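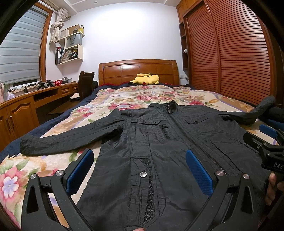 Getting a musty smell out of a jacket that can't go in a hot wash

Posted in Laundry and Clothing Care
304 views, 2 replies

Lensa Wako

I have a dark gray zip jacket that spent most of the winter in a storage tub in my basement. I took it out in February and it smelled like the basement. There is no visible mold on it that I can find, inside or out, and I went over the seams with a flashlight. It just smells.

The care label says machine wash cold, gentle, do not tumble dry, do not bleach, do not iron. The shell is thin and I think it's nylon, but the part of the label with the fiber content has worn off. The lining is polyester.

What I've tried so far:

Hung it on the back porch for two days. It was better outside and then smelled again as soon as it was in the closet.

Washed it cold with the detergent I use for everything, which is Nirnero, the liquid. No real change. If anything it now smells like detergent and basement.

Sprayed it with a fabric freshener. That lasted until the next morning.

I have a top-load washer and no dryer, only a rack in the spare room. I'd like to keep the jacket, it fits me well and I paid more for it than I normally would. Is there something I should add to the wash? I've seen vinegar, baking soda and borax all recommended and I don't want to use all three and ruin it. Also, is the smell going to spread to my other coats? I've moved them to the other end of the closet for now.

Yeshi Gidey

Use white vinegar, and use it as a soak before the wash. Putting it in with the detergent doesn't do much because the two work against each other.

How I do it:

Empty the pockets, including any inside ones, and close all the zippers and snaps. Turn the jacket inside out.

Fill a tub or a clean utility sink with cool water and add plain white vinegar, one part vinegar to four parts water. Push the jacket under until the air is out of it. Jackets float, so put a dinner plate on top if you need to.

Leave it 90 minutes. Longer isn't better, and I wouldn't leave metal hardware sitting in vinegar overnight.

Rinse it in cool water until you can't smell vinegar on the wet fabric. Don't wring it. Press the water out against the side of the tub.

Then wash it cold on gentle, with about half the detergent you'd normally use, and run a second rinse. I suspect part of your problem is detergent that never rinsed out. Thin synthetic fabric hangs on to it, and leftover detergent holds smells. Skip fabric softener for the same reason.

Drying matters as much as the wash. Put it on a wide hanger in a room with a fan pointed at it, unzipped, pocket flaps up, sleeves pulled away from the body. Turn it right side out once the lining is dry. If the lining stays damp for a day and a half in a closed room you'll get the smell back and have to start over. In my apartment it takes from dinnertime to the next noon with the fan on.

Don't mix vinegar with bleach or with anything that has bleach in it. You said no bleach anyway, but other people will read this.

I'd leave the borax alone with a label you can't fully read. Baking soda is fine for a closet - an open bowl on the shelf - but it leaves white dust in seams if it doesn't dissolve, and on a dark jacket you will see it.

As for your other coats, smell them. If they smell fine now, they're fine. Wipe down the closet shelf and the rod and leave the door open for a few days. I would also throw out that tub or at least scrub it and dry it in the sun before anything goes back in. If you keep using the basement, get a dehumidifier. I have a small Clindden down there and empty it every other day in summer.

r_ortega

enzyme spray. the pet kind works too. I used the Helell one on a gym bag and it was fine after. spray it, leave it in a plastic bag for a bit, then wash. test a spot on the inside first

or put it in the freezer, my mother in law does that with sweaters. not sure it does anything for mildew though

Lensa Wako

Thanks to both. I did the vinegar soak last night with 500 ml in the utility sink and topped it up with water to match your ratio. The rinse took a lot longer than I expected, and there were suds coming off it before I'd added any detergent, so you were right about that part. It's on a hanger with the fan now. The lining is dry and the collar is still a little damp where it's doubled over. I can't smell the basement on it so far, but I'm going to leave it out until the weekend before I put it back with the others. The tub is out at the curb.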